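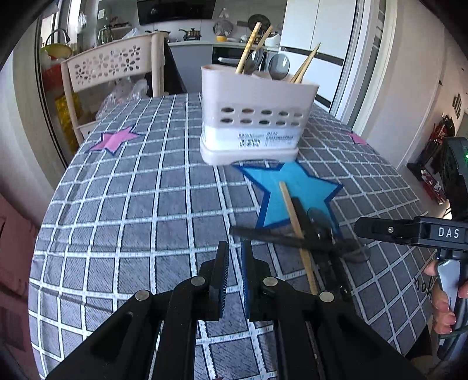 Learning to cook for one after a long time of cooking for many

The woman who runs the Ummont supper class did not plan to teach. For most of her working life she cooked in a school kitchen, and when she left it she found she could not make a dinner for herself without throwing half of it out.

"I only knew big numbers," she says. "I could tell you how much rice to put on for a whole school. I had no idea how much to put on for me."

We spoke at her home in Ummont, between one class and the next. She asked that her name be left out, partly because several former coworkers still live in town and she did not want to speak for them.

The class meets through the fall and stops at the end of November. It is meant for people who now eat alone: some widowed, some divorced, some whose children have moved out. There are 8 places each season. The recipes are plain and most take one pot.

She started with soup. "Everybody says soup is easy, and it is, but it is also the thing people make too much of. You put in one carrot and it looks lonely, so you put in another. Then you need more water. By the end you have soup for the street."

Her answer was to choose the bowl first. Students fill the bowl they plan to eat from with water, pour that into the pot and mark the level in their heads. Everything else has to fit near that line. She admits that it is a rough method and that some people find it silly.

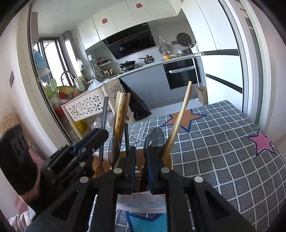

Rice was harder. She tried scaling down what she had done at work and got a burned layer every time. A small amount in a wide pan dries out before it is cooked, so she bought a smaller pan with a tight lid. She still thinks that pan is the best money she has spent on her kitchen.

I asked whether people come for the food or for the company.

"Both, but they don't say the second one," she said. "They say they want to learn to cook fish. Fine. We cook fish. Then they stay an hour after the dishes are done."

Her own shopping has changed as well. She goes to Ghaffari, the grocery on the corner, three times a week and buys little. At first she felt foolish standing at the counter asking for one chicken thigh. Now the staff there wrap it before she asks. She will not buy a bag of potatoes any more – she takes two or three loose ones and goes back when they are gone.

The freezer gets less praise from her than I expected. She uses it for bread and for stock, and for very little else. "People freeze a stew because they feel bad about it. Then they feel bad about it in the freezer. If you don't want to eat it on the second day, you won't want it in two months." 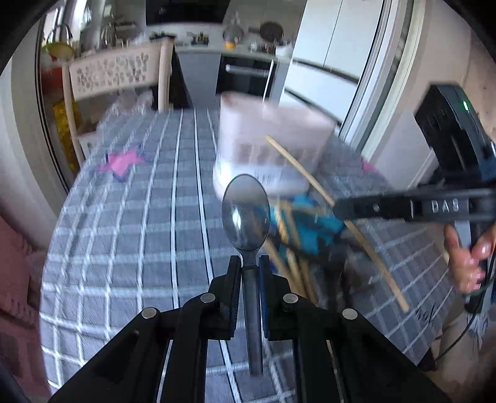 She does make one exception, for beans. A pound of dried beans costs little and takes the same time to cook as a handful, so she boils the lot and freezes it flat in small bags.

What about eating itself, I asked. Does she set the table?

"Yes. I didn't for the first year. I ate standing up, out of the pan, and I was done in 5 minutes. That isn't dinner." Now she sits down, with the radio on, and she does not read while she eats. She is not strict about it with her students. One of them eats in front of the television every night and enjoys it, and she sees no reason to argue.

She has been asked to put the recipes into a booklet and has said no twice. The amounts would be wrong for somebody, she says, and people would follow them anyway. She may agree to a single page on beans.

The next class begins on 8th August, earlier than usual, and the first evening will be eggs.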